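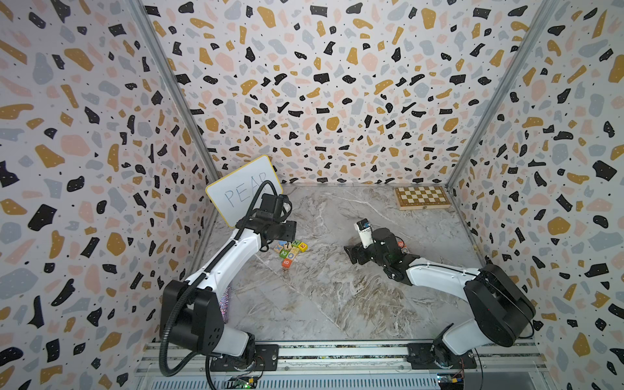 Print this page | E-mail this page

Incoming Cloth Inspection: Handwoven Cotton and Cotton-Silk

Orura stockroom, November intake
Supplier: Lirirance weaving group
Shipped through: Hikport
Checked by: Robel Derese

Use one sheet per delivery. Mark each line OK, HOLD or RETURN and write a comment if the mark is anything other than OK. Comments from this delivery are left in so the shop in Roy can see what was decided.

1. Cartons and outer wrap

Cartons dry and closed on arrival: OK
Inner plastic sealed: HOLD
Comment: One bag was split along the fold. The cloth inside felt dry and had no smell. Moved to the airing rack overnight and checked again in the morning before shelving.

Packing list matches purchase order: OK
Comment: 24 lengths listed and 24 received. The list uses the old style names, so go by the color code.

2. Mold, insects and smell

No musty smell when the bag is opened: OK
No live insects, larvae or casings in the folds: OK
No small round holes: HOLD
Comment: Two holes close together near the selvage on one indigo check. They look like snags from a nail or staple. There was no webbing or grit around them. Bagged by itself and put in the freezer anyway. Do not take it out early to photograph it.

3. Width, length and weight

Width taken at both ends and the middle: OK
Comment: Handloom width moves a little. We allow it as long as the shop can still cut the pattern. The narrowest piece was 3 centimeters under and is marked for scarves.

Length taken flat, without pulling: OK
Weight by hand against the sample card: OK
Comment: The red stripe feels heavier than last season. Lirirance changed to a thicker weft yarn. It hangs better but it will need a longer drying time after washing. Tell the customer if they ask.

4. Weave

Hold each length over the light table and look from the back.

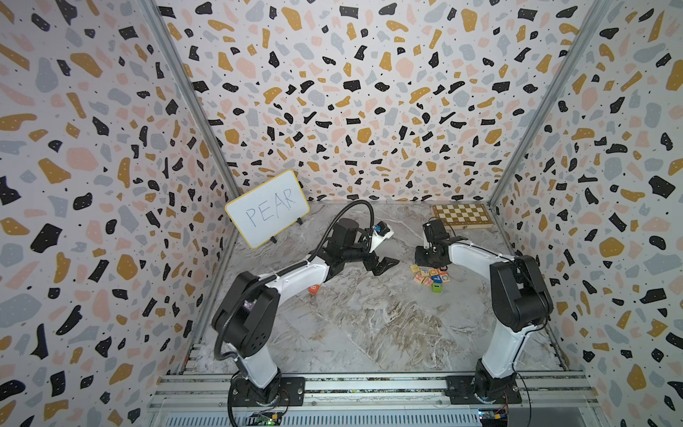

Mark a fault with a loop of white thread at the selvage, level with the fault. No pins, no stickers and no chalk. The stickers we used last year left glue on the silk and it did not wash out.

Broken warp threads: HOLD
Comment: Found in the yellow plaid. The weaver had tied in a new end and the knot is neat. Accepted for cushion covers. Not for garments, as the knot will sit at the shoulder in our cutting layout.

Skipped weft or thin bars across the cloth: OK
Comment: Light bars where the weaver stopped and started again are normal and are not a fault. A bar you can put a needle through without touching yarn is a fault.

Checks line up from one end to the other: RETURN
Comment: One length of the small black and white check drifts badly. It cannot be matched at a side seam. Photos sent to Lirirance and they have agreed to replace it.

5. Color and dye safety

Dry rub test, white cotton, ten strokes: OK
Wet rub test, same cotton, ten strokes: HOLD
Comment: Deep indigo marks the cotton, as it always does. It goes out with the blue care tag that says to wash it alone. The madder red also marked this time, which is new. Hold all the red until a test piece has been washed at home settings and dried.

Dye sheet from supplier on file: OK
Comment: The sheet for the green was missing a page. It came by e-mail the same afternoon.

Wear gloves for the wet test. Keep the rinse bowl away from the cutting table.

6. Finished pieces

No needles or pins left in hems: OK
Comment: All 11 finished stoles went past the hand detector on both sides. Run it slowly over the tassels, where a pin can lie flat against the knot.

Loose tassels: HOLD
Comment: One stole had a tassel that came away in the hand. Retied here.

Fiber content and care label sewn in: OK

7. Storage

Shelf wiped and lined with clean cotton: OK
Lengths rolled, not folded, if they contain silk: OK
Nothing stored against the outside wall: HOLD
Comment: The bottom shelf had been pushed back again. Pulled forward to leave a hand's width behind it.

Result: 22 lengths accepted for shelving, including those with limited use as noted. One returned. One in the freezer. Red stays off sale until the wash test is written up on the back of this sheet.

Signed: R. Derese

Print this page | E-mail this page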